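Paper on the tables, please
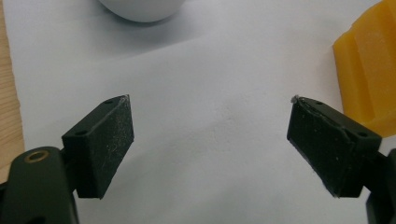

Kairys Craft Club

Big white sheets go down before anything else comes out, every session. Glue got on the work tops agian in June and it took 33 wipes and a scraper to shift. New pack of 100 sheets from Jarel, on the shelf by the sink. Cover most of the table, leave it down till the end. Used sheets in the paper bin, not the sink!! Running low? Tell Boris Lazarević before Friday, he does teh order.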